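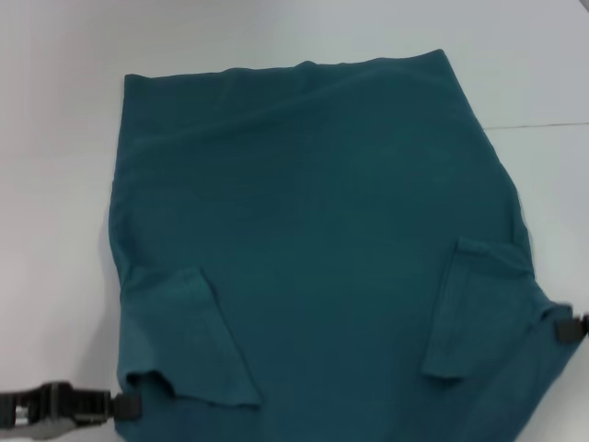 November 25, 2020
Shared workshop, back bench. Present: me, Leonie, Rhys for the first hour.

Carried on with shirt folding on the two-arm rig. Sleeves-in then halve, hem at the far side of the table, both grippers at the near corners of the body. Teal tee for all of it so the colour threshold didn't need touching.

Changes before starting:
- Left wrist rebuilt with the new bushing. The old one had worn oval and you could rock the fingertip by hand.
- Both fingertips swapped to the softer pads Rhys cast. Same outside shape, so no change to the tool offset.
- Gripper current limit back down to 600 mA. Isla had it higher in July for the towel work and it never got put back. That explains the marks on the grey shirt.
- Re-ran the table height calibration on both halves. There is still a small step at the join between the two panels on the right-hand side. Packed it with card for now. Needs a proper shim.

Sleeve folds are good. The left one lands more or less where the plan puts it. The right one tends to bunch along its top edge and I think the wrist is turning before the arm has finished travelling across. Tried slowing the wrist only, which helped a bit. Tried slowing everything, which helped no more than that and made each cycle painful to sit through. Left it with the slow wrist.

The trouble is the pick for the halving fold. Both arms have to close on one layer of the edge, just past the sleeve flaps, and lift together. The right arm gets it most of the time but drags the cloth out into a point. The left arm comes in too low and presses down on the edge before it closes. Leonie reckons the left base has shifted on its plate. Put a square against it and she's right, it is out by a hair at the back bolt. Loosened, squared, tightened, and put a paint line across the bolt head so we can see if it walks again.

After that the left pick was better. The lift still isn't even. The right arm starts moving a moment before the left and the whole shirt skews. I had assumed this was mechanical, but the log shows the two move commands going out one after the other with the serial write in between. Changed it to load both moves first and then send a single go on the shared line. Skew mostly gone. There is a little left that I put down to the right shoulder belt, which is slack. Tensioner is at the end of its slot so it wants a new belt.

Did 41 folds on the new code with the same shirt. Didn't score them properly, so don't quote it as a result. By the end the hem had gone wavy from handling and the camera was finding the hem line a bit high at the right corner. Flattening the shirt by hand between runs fixed that, but it is cheating. Coralie's idea of a light pull on the hem before the first fold is worth trying next. She has the motion written for pillowcases already and says it should carry over if the grip width is made a parameter.

Log stopped by itself at line 2,509 again. Same as last time, so it's a buffer and not the disk. Halina wrote that part and I've left her a note on the board.

Other bits:
Pale table top is throwing glare when the roller door is up. Kept it down. A matte cover would sort it but then the cloth might slide differently and we'd be tuning again.
Cable tie on the left forearm is rubbing. Replaced it with hook and loop.
Estop tested on both arms, fine.

To do
- new belt, right shoulder (Rhys ordering)
- metal shim for the table join
- hem pull, with Coralie
- log buffer, Halina
- try the long-sleeve top once the halving fold is steady, not before
- someone please bring back the 4 mm hex driver, it lives in the drawer under the left arm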